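Ticket: Recipe conversions rounding wrong after update
Product: Plova recipe manager, desktop
Opened: Monday, November 17, 2025
Opened by: Deirdre Dunne
Status: Waiting on customer

Since the October update the unit conversion gives wrong cup amounts on saved recipes. New recipes are fine. I have the region set to US and the app has been restarted 2 times.

Steps: open any recipe saved before the update, click Convert, pick Cups. A recipe with 800 g of flour now shows the same number in the cups column, so it reads 800 cups. The gram column is still right. Printing gives the same result as the screen.

Tried so far:
Cleared the local cache. No change.
Signed out and back in. No change.
Exported one recipe and imported it again. The imported copy converts correctly, the original still doesn't.

I have 100 saved recipes in the Belance folder and would prefer not to export them one at a time. For now I'm working from the gram column and filling in cups by hand – slow, but it works.

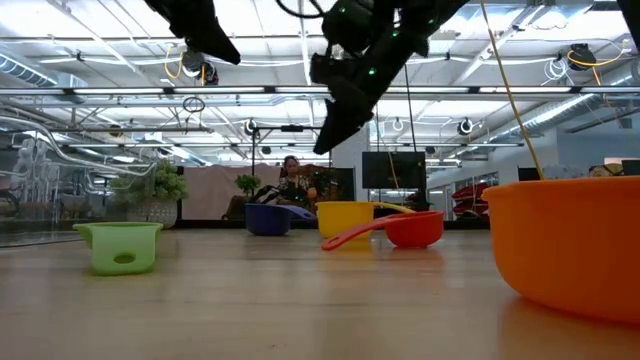 Bernadette Geraghty replied that the export result helps a lot, and that old recipes probably kept a blank unit field when the database was moved. She asked for the build number from the About screen and wanted to know if the folder is synced or local only.

Build is the one ending in 3. The folder is synced. I turned sync off on the laptop and tried one recipe there, same wrong number.

Support note: reproduced on a test account with a synced folder. Recipes with a blank unit field skip the conversion step and copy the gram value across. There is a Rebuild Units option under Tools, Maintenance. Back up the folder first, leave sync off while it runs, then turn sync on again on one computer only.

Backup is done. Rebuild stopped partway with "folder in use" – the desktop was still signed in. Signing out there and running it again tonight.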